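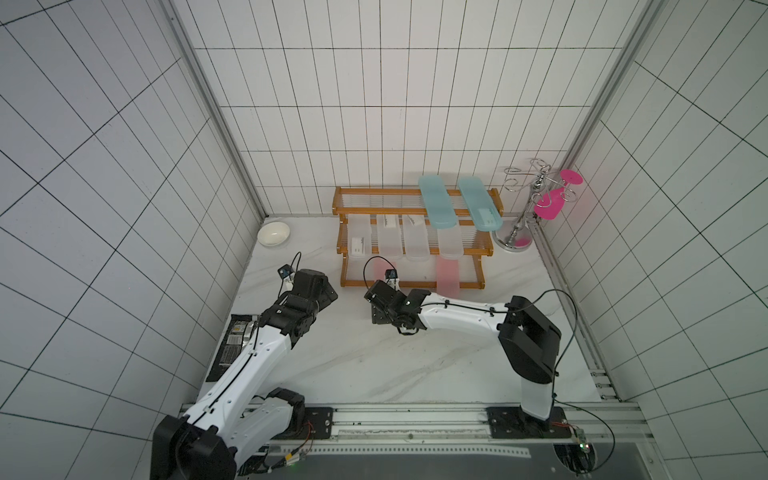

The three-tier slatted rack against the back wall, with the top tier set farthest back.

I have been meaning to write up my little stepped rack for ages, and after Tyyne Toivonen asked me in June how I keep my bathroom counter from turning into a junk drawer with no sides, I ran out of excuses. So get a cup of coffee and I'll tell you how I set mine up. It took me 30 minutes the first time, and a good part of that was spent looking for a cloth.

Start by taking everything off. I know it's tempting to shuffle things around where they are, but please don't - you will only end up with the same mess facing a different direction. Put it all on a towel on the bed or the floor and wipe down the bare rack. A slatted one collects dust between the slats, so I wrap a damp cloth around a butter knife and run it along each gap, then go over it again with a dry one. Don't soak the wood, and let it air out before you load it.

Now find a spot for it. I like mine pushed right up to the wall so it can't creep backward when I reach for something. Press down on each corner, and if it rocks, fold a bit of cardboard and tuck it under the short foot. Lauri Pesonen sent me a set of felt pads from a shop in Hovbridge for this very purpose, and they are lovely, but the cardboard did just as well for two years.

Next comes the sorting, my favorite part! Make one pile for things you use every morning, one for things you use now and then, and one for things you had forgotten you owned. The last pile goes in a box under the sink or out the door.
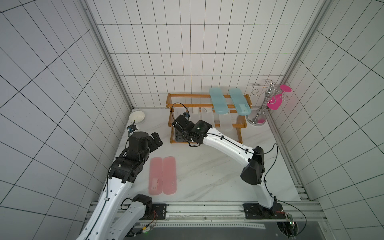
Once your piles are made, load the rack from the back to the front. Taller things go up on the top tier, where they won't hide anything, and low things go toward the bottom. I keep the morning pile on the lowest tier because I am not at my best before 7 and I would rather not reach over anything breakable. Anything heavy belongs down low too, and bowls are happier next to the rack than on it (mine catches hair ties, cotton rounds and the odd button).

Small, slippery things are the ones that fall through or roll off, so give them a case. A travel toothbrush case is perfect, and if it's a see-through one you can tell what's in it without popping it open. Lay it along the slats if your tiers are wide enough, or stand it up against the side. Make sure the brush has dried completely before you close it up, and rinse the case itself every week or so with warm water and a drop of dish soap.

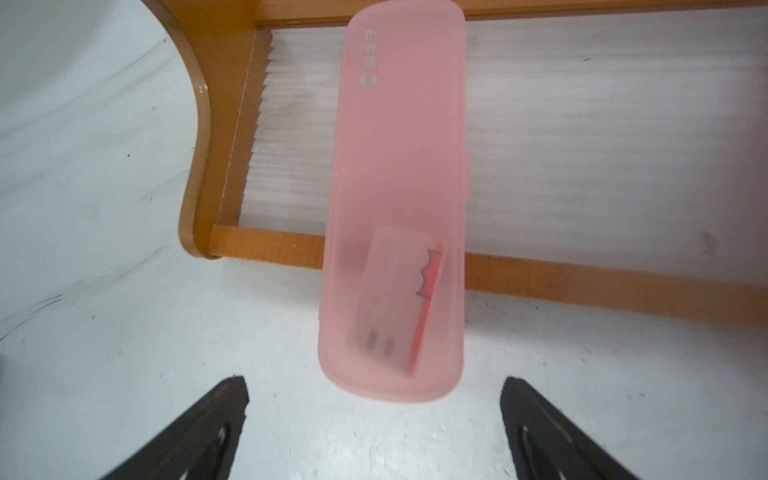
A translucent pink case with a red toothbrush inside, with the wooden rack behind it.

Leave a little empty room on every tier. You'll want it the next time you come home with a new hand cream.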